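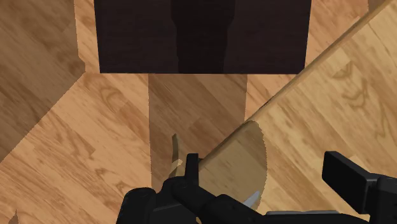 I lost most of June to a gripper that would not let go. Writing it up so the next person searching for the same symptom has something to read.

The setup is a simulated mobile arm with a parallel gripper and a wrist camera. The task is to pick long thin objects off a floor and carry them to a bin. Physics runs in Makora, at a 2 ms step. The grasp policy was trained with Ornov, which sends position targets to the fingers. The floor plans come from a furnished set we convert ourselves. Thin objects are a bad case for contact solvers, and I knew that going in.

The symptom: on a fraction of episodes the fingers closed, the arm lifted, the arm reached the bin, the fingers were commanded open, and the finger position did not change. No error. The controller reported the open command as accepted. After the timeout the episode was scored as a failed place, and the fingers stayed where they were until reset. In a batch of 520 episodes I had 6 of these, which is low enough to ignore and I did ignore it for a while.

What made me stop ignoring it was the force log. In the stuck episodes the left finger reported a contact force of over 200 N. The actuator is limited to far less than that. The number could not come from the motor, so it had to come from the solver.

Things I checked first, none of which was the cause:

Friction coefficients. I halved them on the finger pads. The rate of stuck episodes did not move.

Actuator gains. Lower gains made the close slower and the stuck case no less likely.

Object mass. Thin objects in our set had default density, so some were absurdly light. I fixed that, and it needed fixing, but the fault stayed.

Time step. Going from 2 ms to 1 ms made the fault rarer and the runs twice as long. This was the first useful hint. If a smaller step helps, something is moving too far in one step.

The cause was penetration. When the gripper came down slightly off center, a finger tip could land on top of the object and push it into the floor while the close command was already running. Our floor is built from several thin box colliders, one per section, and they were converted with almost no thickness. An object pressed hard enough went through the top face and past the midplane of the box. From there the shortest way out was down, so the solver pushed it down, while the finger contact pushed it up and sideways. The object ended up wedged between a finger and the inner wall of the palm, with a large force on both. The open command was pulling against that force and losing.

It also explained why the controller was silent. Ornov treats a command as accepted once the target is written. It compares target to measured position only in the close direction, where a gap is normal and means something is being held. In the open direction there was no check at all.

There were three changes in the end. The floor sections now have colliders thick enough that nothing reaches the midplane, extended downward so the visible surface stays where it was. The descent stops if vertical force at the wrist passes a threshold before the close begins. And there is now a check on opening: if the fingers have not moved by a set amount in half a second, the episode aborts with its own failure code and saves the contact list.

I reran the same 520 seeds and got no stuck fingers. Two episodes tripped the new descent check, both with the tip on top of the object, so that one is earning its place.

The missing check on opening bothers me more than the floor. We have a Lehner arm on the bench that takes commands through the same interface, and it had the same gap. A real gripper that silently fails to release is a hazard if someone reaches in to help it. The patch went onto the bench arm the same afternoon, with a full stop in place of the abort.

Still open: the Matley exporter writes zero thickness for any surface tagged as floor. I have a script that corrects it after export. It also thickens rugs, so for the moment the rugs are disabled.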